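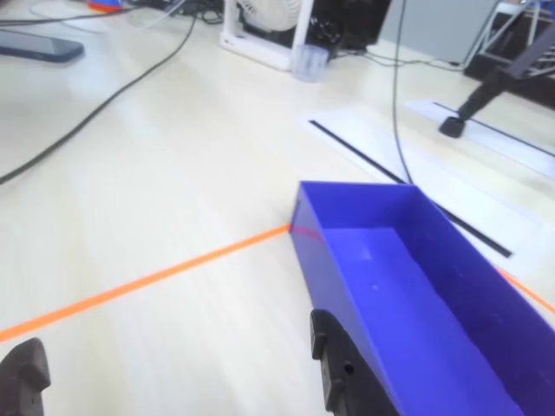 Open box, blue-violet, on the orange tape line. Pale wood floor.

21st March

Adhesive residue trial, floor-marking tapes, second set. Continues from the September set, which was abandoned when the humidity log was lost. Protocol unchanged except where stated.

Purpose: to find out which of three tapes can be left on a lacquered timber floor for a season and lifted without taking the finish or leaving glue behind. Banex want a recommendation for the Chege sports hall, where the lacquer is two years old and nobody wants to recoat it.

Samples. Tape A is the Skitska vinyl, rubber adhesive. Tape B is the Divow cloth, also rubber. Tape C is the plain vinyl from stores with an acrylic adhesive, supplier unknown, label gone. All 50 mm wide. Offcut boards are from the same batch as last time, lacquered by Meifang, two coats, cured well past the period on the tin. Strips laid by hand and rolled twice in each direction with the 2 kg roller.

Ageing. Boards went in the warm cupboard for 562 hours at 40 °C. Shelf order was swapped at the halfway point. The door was found ajar once, for less than an hour going by the logger. I have not corrected for it.

Peel. Pulled at 180 degrees on the small tester, 300 mm per minute, first 25 mm of each strip discarded. 71 strips pulled in total. One from tape B tore at the clamp and is left out of the means. Raw traces are in the shared folder under run 2,351.

Results, in N per 25 mm, mean of each group:
A, fresh 5.1, aged 8.8
B, fresh 6.4, aged 13.2
C, fresh 4.3, aged 5.0

Residue, scored 0 to 5 by eye under the raking lamp. Oduor and I scored separately and did not compare until the end. A came out at 2, B at 4, C at 0 with a faint edge line on two boards. We disagreed by one point on five strips, all of them tape B, and took the higher score.

Lacquer lifted in one place only, under tape B, a flake the size of a lentil at a board end. The end grain there had been sealed badly, so I would not read much into it. Ulla thinks it should be reported anyway. It will go in as a footnote.

Cleaning. White spirit on a cotton pad took off the A residue in four passes with no change in gloss. B needed the citrus remover and left a dull patch, gloss down from 62 to 55 at 60 degrees. Wiping again with clean water brought it back to 58. C edge line came off with a dry cloth.

Remarks. The rise in peel force with B is larger than Aivar predicted from the data sheet, but the sheet only covers steel panels. Steel figures should not be used for timber in the report. C is the obvious choice on these numbers, although we cannot recommend a tape we cannot name. Citlali is going through the old purchase orders.

Not tested: foot traffic, wet mopping, sunlight. The hall has windows down the south side, so sunlight matters most.

To do:
Identify tape C.
Cut twelve more boards, seal the ends properly this time.
Check calibration date on the gloss meter.
Ask Banex how often the hall floor is mopped and with what.
Replace the seal on the cupboard door.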